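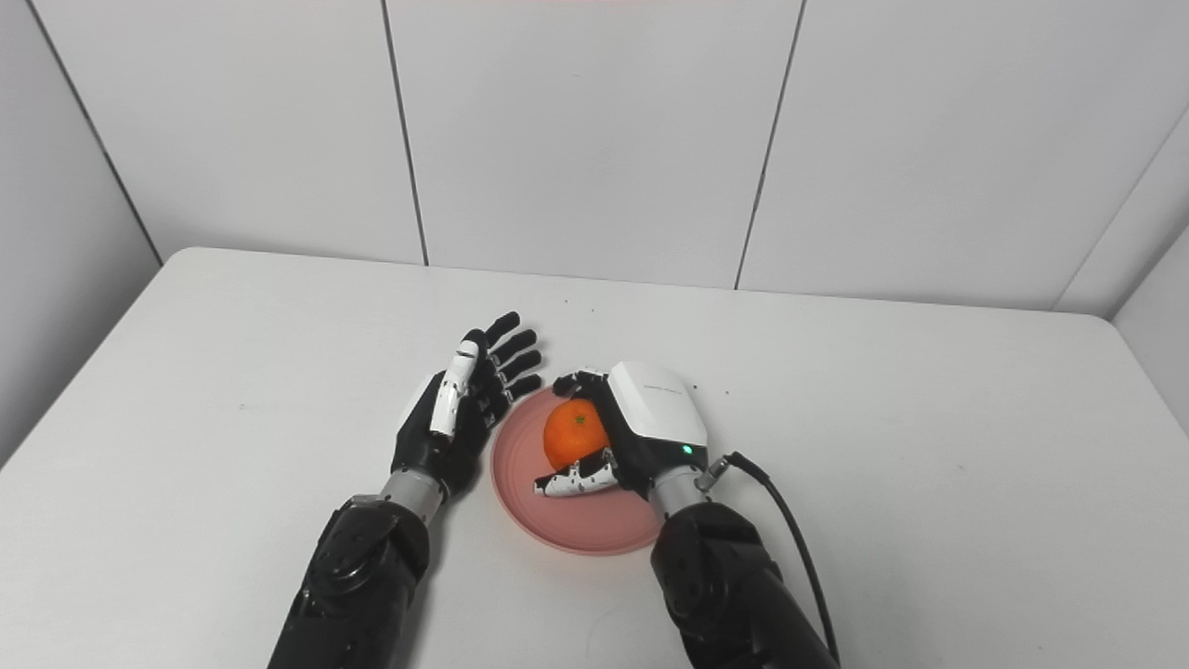

Product news: the Erkavel hand set is now open for rental

Sep 3, 2020

Since this week the Erkavel two-hand set can be rented from Faltard, also by customers who did not buy an arm from us before. Many readers asked for this after our last newsletter, so we want to explain what you get and what it costs.

The set has a left and a right hand, each with four fingers and a thumb, and the cables for both wrists. The hands are made by Hurken and we at Faltard do the mounting and the software. You can order them with our arms or put them on your own pair, if the wrist plate fits. Please send us a drawing of your wrist plate before you order. We had two cases in which the holes did not match, and the customers lost many days.

The rental is 739 euros for one week, with a deposit of 245 euros for each hand. Transport is not included. For the first day one of our technicians can come to you and help with the setup, but only if your place is not more than 70 kilometers from our workshop in Pereyra. For all others we do the first day by video call.

We recommend to start with easy things. A mandarin or an orange on a plate is a good first object. The fruit is round, it forgives a small mistake in the angle, and the color is easy to find for the vision software. When the right hand holds the fruit, the left one can stay open beside the plate, and you teach it later. Cups with a handle, spoons and soft bread are more difficult, and for wet objects we cannot give any promise at this moment.

What we do not like yet: the cable at the wrist needs more space than we want, and you must plan the movements so that it does not pull. Hurken is working on a flatter plug and we expect it in December. Customers who rent before that date can change to the new cable without payment.

We have 3 sets for rental. To reserve one, answer to this newsletter with your preferred week and the type of your arms.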